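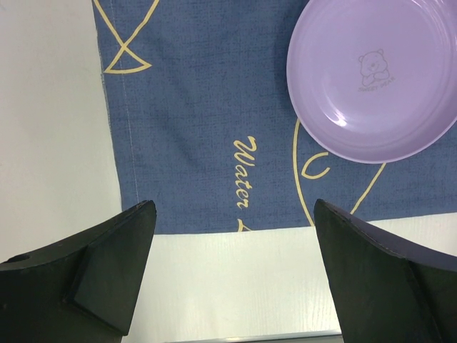
The purple plate on our blue cloth, up in the corner beyond the two fingers.

Since January I am teaching two arms to lay a table, and I have now 60 good recordings. I move the arms by remote control, one with each hand. At Clistach they told me that 700 would be better, so I must be patient.

The plate is easy for me.

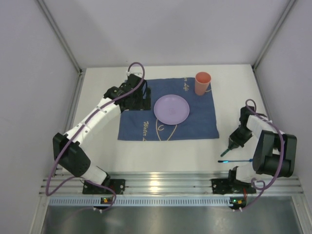

The thin things are much harder, and with them I go very slowly. If my hand shakes, I delete the recording and start again. Yesterday I deleted 13. Tomorrow I will try with the lights lower, and I will write how it went.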